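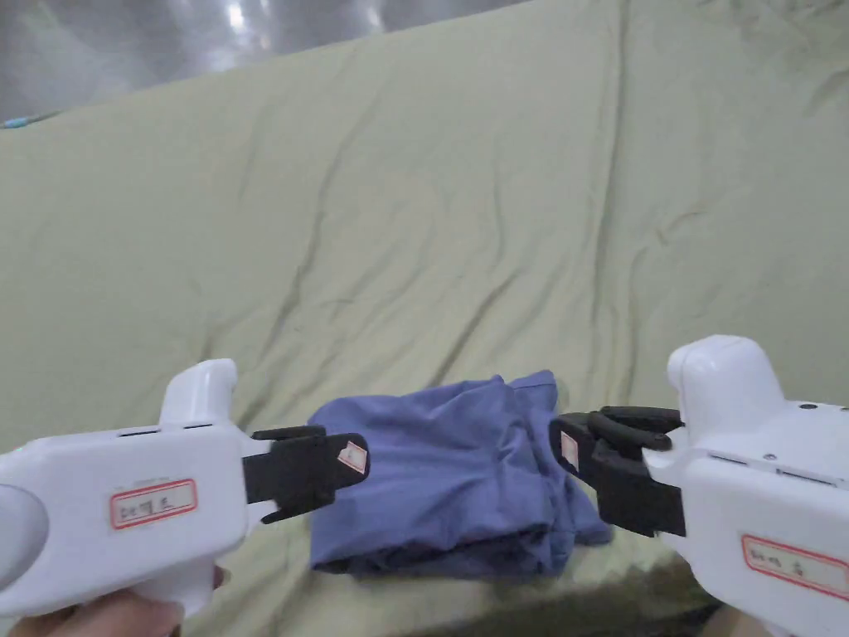
Orsolya Pap asked after the last run-through whether thread count should be dropped from the talk altogether, given that the buying guides all lead with it. It stays, but it moves to the second half and gets less time. Fibre and weave come first.

Slide 1. Title. Give name and session. Bed linen for small guest houses: what the label covers and what it leaves out. Questions at the end, please. 20 minutes of talking, then discussion.

Slide 2. Scope. Sheets and pillowcases only. Duvets and mattress protectors are Attila Fodor's session, straight after the break. If anyone asks about down-proof fabric, send them there.

Slide 3. Fibre. Cotton, linen, polyester, and blends of these. Cotton takes up water readily and dries slowly. Polyester takes up very little and dries fast. A 50/50 blend sits between the two and creases less than plain cotton, which matters if nobody on site irons. Blends pill, mostly at the shoulder and foot of the bed. Pass round the pilled swatch from Ultcombe here – ask for it back.

Slide 4. Weave. Percale is one over, one under. Sateen is usually four over, one under, so more yarn lies on the surface. Sateen feels smoother and snags more easily. Percale is crisper and shows creases. Draw both on the flip chart if the projector washes out the diagram, as it did at Fallthorpe.

Slide 5. Thread count. Warp plus weft threads in a square inch. Two-ply yarn is sometimes counted twice, which doubles the figure on the packet and changes nothing in the cloth. The Listum sample on the slide counts at 278 under the glass. Its packet says a good deal more. Do not read the packet figure aloud.

Slide 6. Shrinkage. Plain cotton loses a few per cent in length over the first washes, less in width. Buy flat sheets with spare length. Fitted sheets are the problem: measure the mattress depth first, then add the topper. Noémi Lakatos has the table for the handout.

Slide 7. Laundering. Over 50 washes in the Rácz trial, percale blend against percale cotton. The cotton failed first at the hems. Check the stitching before the cloth. Chlorine bleach: dilute, rinse well, keep off anything dyed. Softener reduces absorbency, leave it out.

Slide 8. Stock levels. Three sets per bed – one on, one in the wash, one on the shelf. Add a fourth if the laundry goes off site.

Slide 9. Contacts and handout. Dénes has the printed copies. Corrected shrinkage table to follow in July.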